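Lesezeit: 2 Min.

3.2 Greifversuche (AG Stadatura)

Aufbau wie in 3.1, Handgreifer, Kamera am Greifer. Aufgabe: weißes Tuch auf dem Holztisch fassen. 38 Durchgänge, davon 13 von L. Herrera. Kantenlage jedesmal anders, Auswertung noch per Hand. Faltenwurf stört die Segmentierung, v.a. bei hellen Kannten. Siehe Abb. 2.
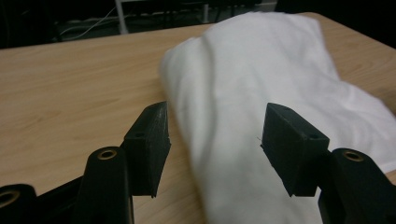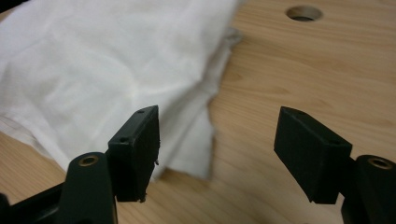

Abb. 2: Greifer offen am Tuch, zwei Ansichten.

3.3 Auswertung

968 Einzelbilder, gelabelt mit Kosto. Rest folgt im Januar.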